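Drandska Neighbourhood Clothing Exchange
Minutes of the general meeting, May

Held in the upstairs room at Kileo Hall. Meeting opened at 7.05 pm. Quorum was met. Apologies were received and noted.

1. Minutes of the last meeting
Accepted with one correction. Under item 4, the hire of the trestle tables should read "per day", not "per weekend".

2. Matters arising
The side door lock has been replaced. The second key is held at the hall office and has to be signed for.
The letter to Ankrah Street Primary about using its car park was sent. The school has agreed on the condition that the gate is shut by 4 pm and no bins are left out.
The broken coat rack has not been fixed. Carried over.

3. Money
Balance at the end of the month was $3063. The main cost was hall hire. Takings from the gold coin table came to $152, down on the autumn swap, when the weather was better and the sausage sizzle ran all day.
The insurance renewal is due before the next swap. The quote is higher than last year. It was agreed to pay it and look at other insurers after the renewal, as there isn't time to do it properly now.
A member asked if the float could be increased, as the door ran out of change before lunch. Agreed, to $100.

4. Report on the autumn swap
1312 items were checked in at the door. Children's clothing went fastest and was mostly gone by 11 am. Men's trousers and formal wear hardly moved. What was left over went to the Ultero op shop, apart from three bags that were too worn and were cut up for rags.
The queue at check-in was too long. Several people left without coming in. The meeting discussed running two check-in tables, one for people with a single bag and one for everybody else. There was some doubt about whether the foyer is wide enough. To be tried with tables in place before a decision is made.

5. Sorting and sizing
Discussion on how tops should be sorted. At present they go by the size on the label, but sizes differ a good deal between makers and people end up digging through three racks. Some members wanted tops measured across the chest and sorted into small, medium, large and extra large. Others felt this would slow down check-in even more.
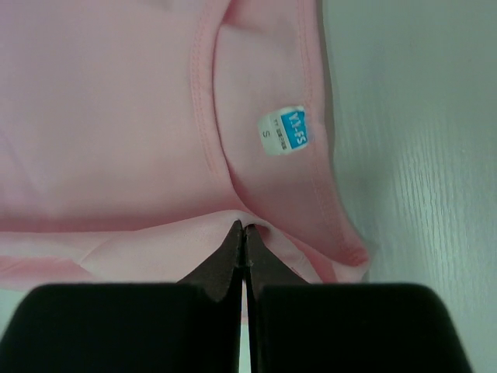

Reading time: 3 minutes

It was agreed to keep sorting by the label where there is one, and to measure only the items where the label is missing or can't be read. A tape measure will be tied to each sorting table. T-shirts will be folded and stacked on tables by size, neckline facing the aisle, and hangers kept for shirts, dresses and jackets.
Motion to adopt this for the winter swap. Moved, seconded, carried.

6. Condition of items
The door sheet will be reworded. It now says "good clean clothing", which people read in different ways. New wording: "Washed, dry, no holes, zips working, all buttons on." Underwear and swimwear still not accepted — a request to allow unopened packets of socks was agreed to.

7. Mending table
The mending table had 47 items through it in the autumn, mostly hems and buttons. More thread is needed in black, navy and white. One of the two sewing machines is skipping stitches and needs a service. Up to $90 approved for this.
A member offered an overlocker on loan. Accepted with thanks, if it can be stored in the locked cupboard.

8. Winter swap
Doors 9.30 am to 2 pm. Set-up from 7.30 am. Coats, jumpers and school uniforms to be at the front of the hall. The urn is booked.
Posters to go up at the library, the pool and the Kileo shops. The shops want them no bigger than A4.

9. General business
Complaint received about music being too loud near the change rooms. The speaker will be moved to the kitchen end.
Question about accepting shoes. Left for next time — no shelving at present.

Meeting closed 8.40 pm. Next meeting same room, 7 pm. Please bring back any borrowed crates.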